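Home Comfort Forum > Heating > Boilers and Hot Water

Thread: Pressure falls every week, no leak found

marek_l
Hello to all. I have a hot water boiler, a Zellura, which heats nine radiators on two floors. In the morning the gauge is at 18 psi, and one week later it is at 9 or 10. I open the fill valve, it goes back to 18, and the story begins again. It started in December.

I have looked at every radiator valve with a flashlight and dry paper. I looked under the boiler also. There is no water on the floor and no stain on the ceiling downstairs. The house is 2 stories with a crawl space, and in the crawl space the pipes are dry where I can reach them.

My question is, where does the water go?

pipewrench_dale
Expansion tank. Nine times out of ten. Tap it with your knuckle, top and bottom. If it sounds dull all over, it is full of water and the bladder is gone. Then the pressure climbs when the boiler fires, the relief valve spits a little, and when it cools you are low.

marek_l
Thank you Dale. I tapped. The bottom sounds hollow, the top sounds dull. I think this is correct for my tank, which hangs under the pipe?

pipewrench_dale
Yes, that's what you want on a hanging one. Still check the air charge. You have to take the water pressure off it first or the reading means nothing. What does the gauge say when the boiler is hot?

marek_l
Hot it is 22, cold 18. The relief valve is 30, so I do not believe it opens. I put a dry cup under the discharge pipe for three nights and it stayed dry.

tinknocker
Then forget the tank. 22 hot is fine. I'd look at the automatic air vents. A vent can weep so slowly that the water evaporates on the hot brass and you never see a drop. Look for a white or green crust around the little cap.

Also, please don't keep adding fresh water without finding the reason. Every fill brings oxygen in and the inside of the boiler pays for it.

Sue in the valley
My neighbor had the same thing and the plumber poured in a bottle of Abernathy liquid sealer. It held for two winters. Might be cheaper than tearing up floors.

tinknocker
Sue, I respect it worked for your neighbor, but I strongly disagree. Sealer in a system with a small modern heat exchanger is asking for trouble. I have cleaned that stuff out of a pump. It also voids some warranties.

Sue in the valley
I only said it might be cheaper. He was quoted 1,027 dollars for the floor job, and the sealer cost him less than dinner out. Not everybody has that money in winter.

marek_l
I read both opinions with attention. For now I prefer to find the place first. I have bought corrosion inhibitor, because I have added much fresh water and I suppose the old one is very thin now. I will wait with it until the leak is repaired.

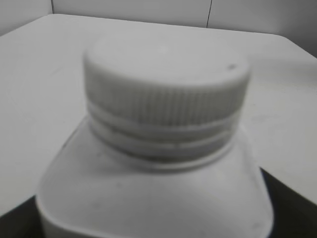 Should I add the inhibitor before or after the repair?

After the repair, when the system is closed and holds its pressure. If you add it now, part of it leaves with the water and you will pay for it again.

pipewrench_dale
Agree with waiting. One thing though — if you do go after the vents, shut the boiler off and let it cool down. Hot water under pressure is no joke.

rwhitlock
Reginald Whitlock here, I did hydronic work for a living until my knees quit. Before you replace anything, do the overnight test. Boiler off and cold, fill valve closed, write down the pressure. If you have isolation valves on the supply and return, close them too. In the morning, look again. If the boiler side dropped, the problem is in the boiler. If it held, open the valves and see whether the gauge falls, and then you know it is out in the pipes or radiators.

And marek, how old is the Zellura? A pinhole in the heat exchanger can drip onto the burner side and go straight up the flue as steam.

marek_l
It has 14 years. The idea of the pinhole makes me nervous, the replacement part is 400 dollars without labor. I will do your test tonight.

marek_l
I have done the test two nights, to be sure. With the valves closed the boiler stayed at 18 both times. When I opened them the gauge went down to 16. So it is in the pipes.

I went upstairs to the last radiator, in the small bedroom, where there is an automatic vent from Grornuvon behind a Porudeck wood cover. I never removed this cover before, I believed it was fixed to the wall. Behind it the vent has a white crust, exactly as tinknocker wrote, and the paint under it is brown.

tinknocker
There it is. Put a manual bleeder in its place, they hardly ever leak. Drain down below that level first.

Sue in the valley
Glad it wasn't the floor!

rwhitlock
Good. Watch it for two weeks before you put the inhibitor in. You could have a second one.

marek_l
The manual bleeder is in since 10 days. Pressure was 18, now 17.5. Is this half psi normal?

pipewrench_dale
Air working its way out. Bleed all nine, top it up once, and leave it alone.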